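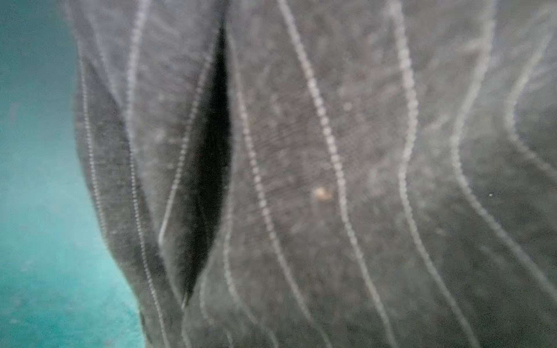 Dark gray fabric on teal, close up.

10 Feb 2019

The furnace in the Hulville house short-cycled through most of January. It would fire, run for 73 seconds and drop out on the limit switch. The filter was clean. The blower was not. Dust had packed into the curve of each blade, and airflow suffers long before the motor complains.

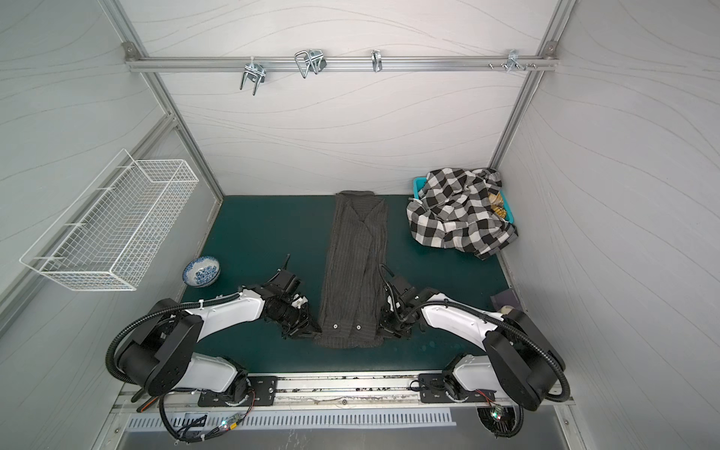 Pinstriped shirt, folded lengthwise.

Cut power at the switch and at the breaker. Shut the gas valve. On my unit the blower slides out on two rails after the control board is swung aside. Label the wires first. I brushed the blades one at a time and vacuumed as I went, which took most of an evening. Leave the small balance clips where they are. 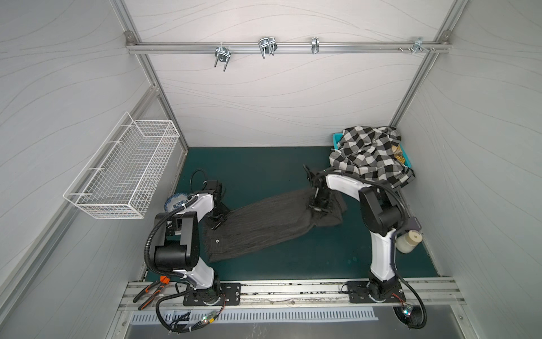
Pleated skirt on the mat, plate at left.

While the blower was out I vacuumed the cabinet floor and wiped the flame sensor with fine steel wool. The set screw on the wheel was loose by a quarter turn. I tightened it against the flat of the shaft. 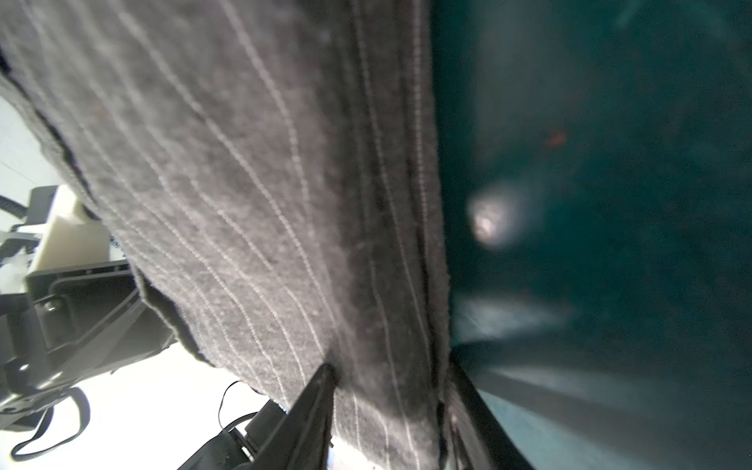
Gray cloth with white stitched lines.

Temperature rise across the furnace is now 31 degrees Celsius, inside the range on the rating plate. Next job is the condensate trap.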